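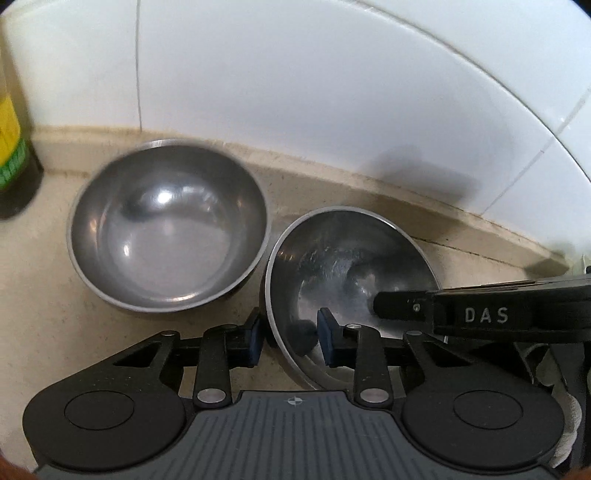
Do you nest your mixing bowls or leave them out?

Kitchen Corner > Small Kitchens > Storage

sadia_kiani
Hello everyone, long-time reader and only occasional poster, so be gentle with me. We moved into the Cervantes building in March and I love almost everything about it except that the kitchen has one decent cupboard, and that cupboard is full of pots. My stainless bowls have ended up living on the counter. My mother kept hers stacked inside each other on a high shelf and I grew up thinking that was simply what one did, but every time I stack mine they grab onto each other and I have to wrestle them apart with flour on my hands. So – do you nest them, or do you let them sit side by side and just accept losing the counter space?

tumelo_vw
Welcome to the building club, I was in Cervantes for 13 years before we got our own place and I remember those cupboards very well. Nest them! Counter space is worth more than anything else in a kitchen that size. If they stick, put a paper towel or a square of old dishcloth between each one. I cut up a worn-out towel years ago and I'm still using the same squares.

Keabetswe N
I'm going to disagree with Tumelo, kindly, because I did the towel thing for a long while and all that happened was I stopped using the bottom bowl. If I have to lift out two bowls and two rags to get the one I want, I'll mix my batter in a saucepan instead (and I have, more than once, and my husband has opinions about it). Mine stand in a row now at the back of the counter and I use every one of them.

sadia_kiani
Keabetswe, the saucepan made me laugh because I did pancakes in one last week. My trouble with the row is that it isn't only bowls back there. Everything I reach for while I'm cooking seems to collect at the left end of the counter, the packets and the tubs and the seasoning, and the bowls get pushed along to whatever is left over.
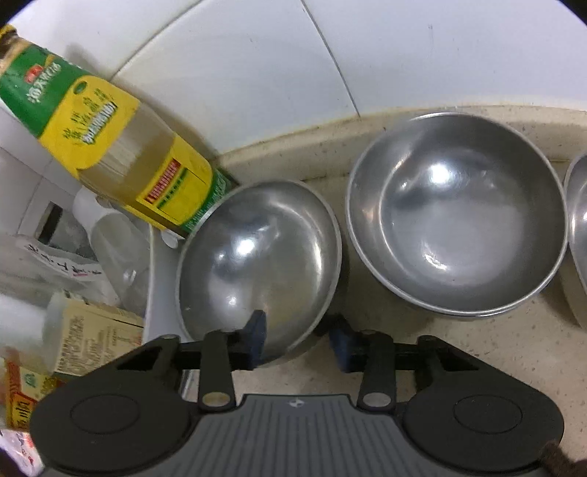
I like having the seasoning close to the stove end, so I don't want to banish it to the cupboard with the pots. And tall bottles are a nuisance beside bowls anyway, I'm forever knocking one with the other when I reach across in a hurry.

nghia_khuc
Then I think your question is about the bottles and packets more than the bowls. Get a shallow tray with a lip, put all the sauces and seasonings on it, and make a rule for yourself that if it doesn't fit on the tray it goes somewhere else. You can slide the whole lot forward when you wipe down. I have a Dastton one, nothing fancy, and it has been through the dishwasher more times than I'd like to admit.

tumelo_vw
A tray is a good idea and I'd still nest the bowls, haha. Even if you only put the smallest inside the biggest you've gained yourself a chopping spot.

Marthinus B.
Coming in from the other side of things, I fit kitchens for a living. Before you buy anything, have a look at the gap between the top of your upper cabinets and the ceiling. In the older Cervantes units there used to be enough room up there for a basket, and the pots you only use at holidays can go in it. Then the bowls get the cupboard and this whole argument goes away.

Keabetswe N
Marthinus, some of us are five feet tall and don't own a ladder!

Marthinus B.
Fair enough. Step stool, then. My wife says the same thing to me about every kitchen I've ever done.

sadia_kiani
I just went and looked and there is a gap, though I'll need to measure it properly in daylight. I think I'll try Nghĩa's tray first and leave the bowls out for now, and if I'm still grumbling I'll move the big stockpot up top. Tumelo, I'm saving your towel squares for the frying pans – they scratch each other terribly.

tumelo_vw
I'll take it. Use the thick part of the towel for those, the thin bits slide around.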